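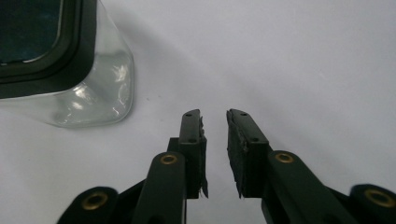
Another week, another university spin-out with a box that will spare us the trip to the hospital lab. The latest to cross my desk is Laltent, a blood test for kidney trouble that needs a drop from the fingertip and 7 minutes of your time. Its makers have raised enough to keep going until next winter, and the announcement used the word "transformative" four times before it got round to saying what the thing measures.

I should say that I like these companies. I spent most of my working life two floors below one, in a lab at Eltside where the lift smelled of agar and the good centrifuge was always booked. Clever people came down to borrow our pipette tips and went back up to change the world. Some of them did, a bit. Most of them ran out of money in February, a month that seems to have been designed for it.

What bothers me is where the money goes. Investors will pay for a prototype. They'll pay for a second prototype with rounded edges and a nicer screen. Ask them to pay for the dull year in which somebody carries the device round a dozen GP surgeries, finds out that the practice nurse can't get the cartridge in with gloves on, and comes home to start again, and they remember another meeting.

Laltent's own trial took in 822 patients, all of them at a teaching hospital, all tested by research staff who had been shown how to do it by the people who built it. The results were very good. I'd expect them to be. My old boss, Ettore Bellini, used to say that any test works if you let the inventor hold it, and he had invented two, so he knew what he was owning up to.
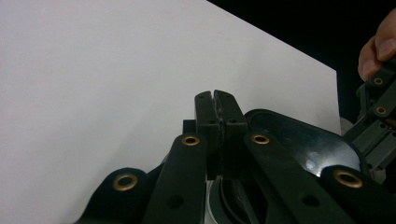
Compare that with Prernside, where the Ifans group did something deeply unfashionable a few years ago. They had a decent wound infection test and a modest grant, and they spent nearly all of it on finding out whether ordinary staff could use the thing on an ordinary shift. They ran 1,782 tests in clinics and care homes. A good many were spoiled, mostly through cartridges stored on a sunny windowsill. The paper that came out of it was the least glamorous thing I have ever read with a pencil in my hand, and it has saved more bother than any launch party I've been to (the wine at Prernside was also worse, if there was any).

There is a plain remedy. Anyone putting public money into a diagnostic should hold back a third of it until 1,000 tests have been done by people with no stake in the company, in buildings the company doesn't run. Publish the spoiled ones along with the rest. The spin-outs will complain that this slows them down, and it will – by a year, perhaps more. A kidney patient who gets a wrong answer in 7 minutes has not been saved much time either.

I've put this to two funders so far. One said it was very interesting. The other asked whether I'd thought of doing a prototype.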